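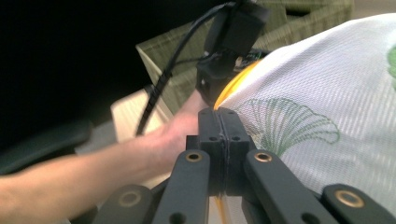 Trasska夜間記録セットは、建物に入る前に、明るい場所で一度すべて組み立ててください。心霊調査の会場では照明を落としてから動くことが多く、暗くなってからケーブルの向きや端子の種類を確かめるのは手間がかかります。敷物、いす、機材にかける布などの持ち込み品も、このときに並べて色を見ておきます。写真の白い布カバーのように縁のあたりに黄色い帯があるものは、暗い部屋で端の位置を見分ける目印になります。黒一色の布は、足元や通路の近くでは使わないでください。

設置編 部屋に記録機を置く

この章では、Trasska本体、外部マイク、温度センサー、動き検知器を一つの部屋に設置し、無人での記録を始めるまでの手順を説明します。複数の部屋で同時に記録する場合は、先に「親機と子機の登録」を済ませてから、部屋ごとにこの章の手順を繰り返してください。再生ソフトHaddadの操作は「再生編」にあります。

用意するもの

・Trasska本体
・外部マイクと付属の風防
・温度センサー(延長コード付き)
・動き検知器
・記録カード
・外部バッテリー、または電源アダプター
・三脚、または平らで安定した台
・養生テープ(壁紙や柱に直接貼らないこと)
・赤色灯の付いた懐中電灯
・筆記用具と設置記録用紙

記録カードは付属品か、Henierの適合表に載っているものを使います。ほかの機器で使ったカードは、必ず本体で初期化してから入れてください。初期化するとカードの中身はすべて消えます。

1 部屋の下見

1. 建物の管理者から、立ち入ってよい範囲と、使ってよいコンセントの位置を聞きます。聞いた内容は設置記録用紙の一番上の欄に書きます。

2. 部屋の扉、窓、換気口の位置を用紙の方眼に書き込みます。すき間風が入る窓があれば、線を二重にしておきます。

3. 照明を消し、全員が動かずに10分間そのまま待ちます。この間に聞こえた音をすべて書き留めてください。冷蔵庫、給湯器、配管、近くの道路、木の枝が屋根に当たる音などは、後で再生したときに足音や声と間違えやすい音です。

4. 携帯電話は電源を切るか、機内モードにします。振動だけの設定では不十分です。待機中の電話がマイクのケーブルに近いと、規則的な雑音が記録に入ることがあります。

5. 床板を歩いて、きしむ場所を探します。見つけたら用紙に×印を付け、隣の部屋や廊下を歩いたときにも鳴るかどうかを確かめます。

注:下見は機材を出す前に行います。三脚や箱を運び込んだ後では、床の鳴り方が変わってしまうことがあります。

2 本体の設置

1. 本体を置く台を決めます。床に直接置くと人の歩く振動を拾います。三脚を使う場合は、脚を最大まで伸ばさず、一段縮めた状態で固定します。

2. 本体の前面を部屋の中央に向けます。鏡、ガラス戸、磨いた金属板が正面に来る場合は向きを変え、変えた後の向きを用紙に矢印で書いてください。

3. 底面のねじを手で締めます。工具は使いません。

4. 電源をつなぎます。外部バッテリーを使うときは、バッテリーを本体と同じ台の上に載せず、台の脚元に置きます。

5. 記録カードを、端子のある面を下にして差し込みます。最後まで入ると小さな音がします。

6. 電源ボタンを長押しします。前面の表示灯が緑になったら起動しています。橙色のまま変わらないときは、カードがきちんと入っていません。一度電源を切り、カードを抜いて差し直してください。

注意:表示灯が点滅している間は、カードを抜いたり電源を外したりしないでください。その夜の記録がすべて読めなくなるおそれがあります。

3 外部マイクの取り付け

1. マイクに風防をかぶせます。室内でも外さないでください。

2. マイクのケーブルを本体左側の端子に差し、ケーブルの途中を三脚の脚に一か所だけテープで留めます。強く張らず、手のひらが入るくらいのたるみを残します。

3. メニューの「入力」で「外部」を選びます。「自動」のままにすると、部屋が静かなときに感度が上がり続け、衣ずれや呼吸の音が大きく記録されます。

4. 部屋の隅から普通の声で日付と部屋の名前を読み上げます。画面の目盛りが中央の線に届けば適正です。届かない場合は感度を一段ずつ上げます。

5. 最後に手を一度たたきます。この音は、後でHaddadの画面上で複数の記録の時刻を合わせるときの基準になります。

マイクを置く位置に迷ったら、部屋の中で最も目撃談の多い場所に近づけたくなるかもしれませんが、まず部屋全体の音が入る位置を選んでください。特定の場所だけを録りたい場合は、子機を追加して使います。

4 温度センサーの取り付け

1. センサーを延長コードの先に付け、腰の高さに吊るします。壁、柱、家具に触れさせないでください。

2. 窓、扉、暖炉、エアコンの吹き出し口からできるだけ離します。離せない場合は、用紙の備考欄にその旨を書きます。

3. 部屋の空気になじむまで待ちます。暖かい車内から寒い建物に運び込んだときは、画面の数字が落ち着くまで記録を始めないでください。

4. 「基準温度を登録」を押します。これ以降の記録には、基準からの差が表示されます。

注:いわゆるコールドスポットとして報告される温度低下には、扉の開け閉めによるものが多く含まれます。扉を開けた人は、必ず時刻を用紙に書いてください。書き忘れた場合、その前後の温度の記録は参考扱いとします。

5 動き検知器の取り付け

1. 検知器を、部屋の入口が視野に入らない向きに置きます。入口を見張りたいときは、別の検知器を使います。

2. 検知器の前をゆっくり横切り、赤いランプが点くことを確かめます。次に同じ場所を正面から近づき、反応の違いを見ます。この型の検知器は、横切る動きより近づく動きに鈍い性質があります。

3. カーテン、吊り下げ式の照明、観葉植物の葉が視野に入っていないか確かめます。入っていれば、検知器の向きを変えるか、許可を得たうえで物を動かします。動かした物は、用紙に元の位置を書いておきます。

4. 「警告音」を「切」にします。工場出荷時は「入」です。

5. 検知器と本体の時刻が合っていることを画面で確認します。

注意:検知器の窓を布やテープで覆わないでください。感度を下げたいときは、メニューの「検知の強さ」で調整します。

6 暗証番号の変更

初めて電源を入れたときの暗証番号は2777です。すべての製品に共通の番号ですので、建物に持ち込む前に必ず変更してください。

1. メニューから「管理」を選び、現在の番号を入れます。

2. 新しい番号を入れ、確認のためもう一度入れます。

3. 番号を保管場所に控えます。設置記録用紙には書かないでください。用紙は調査の後で管理者や参加者に見せることがあります。

番号を忘れた場合は、背面の小さな穴を細い棒で押したまま電源を入れると、最初の番号に戻ります。設定もすべて戻りますので、基準温度の登録からやり直してください。

7 記録の開始

1. 部屋にいる人数と、全員がいる場所を用紙に書きます。

2. 「記録」を押します。開始音が鳴った後、本体は待機に入り、部屋を出るための時間をとってから記録を始めます。

3. 赤色灯だけを使って部屋を出ます。白い光を使うと、カメラ機能付きの子機では最初の映像が白くつぶれることがあります。

4. 扉を閉め、扉の前に「記録中」の札を掛けます。札は付属していません。

5. 用紙に退室の時刻を書きます。

記録は120分ごとに一つのファイルに区切られます。区切りの間に音が途切れることはありませんが、Haddadで続けて再生するには、同じフォルダーにすべてのファイルを入れておく必要があります。ファイル名は変更しないでください。

人が部屋に残って呼びかけを行う場合は、手順3と4の代わりに次のようにします。

・座る場所を決め、記録中は動かさない。
・質問と質問の間は、十分に間を空ける。
・咳、腹の音、いすのきしみなど、自分が立てた音はその場で声に出して申告する。
・ささやき声は使わない。再生時に、発言者の分からない声として残ります。

8 記録の終了と撤収

1. 部屋に入る前に、廊下で入室することを声に出します。

2. 「停止」を押し、表示灯の点滅が終わるまで待ちます。長い記録では、終わるまでに時間がかかります。

3. 電源を切ってからカードを抜き、部屋の名前を書いた袋に入れます。

4. 機材は、検知器、温度センサー、マイク、本体の順に外します。

5. 動かした家具や物を元の位置に戻し、テープの跡がないか見ます。

6. 用紙に署名し、管理者に終了を知らせます。

カードの内容は、その日のうちに2か所へ写してください。写し終えるまで、カードを初期化してはいけません。

うまくいかないとき

表示灯が赤くなる
電源の電圧が足りません。外部バッテリーを交換するか、電源アダプターに切り替えてください。寒い部屋ではバッテリーの持ちが短くなります。

マイクの目盛りが動かない
「入力」が「外部」になっているか、ケーブルが奥まで入っているかを確かめます。どちらも正しいときは、別のケーブルを試してください。

温度が細かく上下する
センサーがコードごと揺れているか、近くを空気が流れています。吊るす場所を変え、基準温度を登録し直します。

検知器が何もないのに反応する
視野の中に暖房器具や、日中に温まった壁がないか見てください。虫やねずみが原因の場合もあります。反応が続く部屋では、検知器の記録だけを根拠に報告書を書かないことをお勧めします。

Haddadで時刻がずれて表示される
本体と子機の時計が合っていません。記録の中から手をたたいた音を探し、「時刻合わせ」でその位置を指定します。手をたたいていない記録では、この方法は使えません。

設置例 Karinari旧館の二階奥の間

畳敷きの和室で、東側に雨戸付きの窓、北側に押し入れがあります。本体は床の間を避けて南側の壁寄りに置き、マイクを部屋の中央に向けました。温度センサーは鴨居から吊るし、窓との間に距離をとっています。検知器は押し入れの襖に向け、廊下側の障子が視野に入らないようにしました。下見では、階段を上がる人がいると床の間の横の柱が鳴ることが分かったため、記録中は階段の使用を止めています。下見から記録の開始まで、約1時間かかりました。

この例の用紙は、Henierの配布ページから記入見本として入手できます。旧館の見取り図は建物側の希望により省いてあります。

この章の改訂:2026年1月3日。「検知の強さ」の初期値と、カードの初期化に関する記述を改めました。次の改訂は5月の予定です。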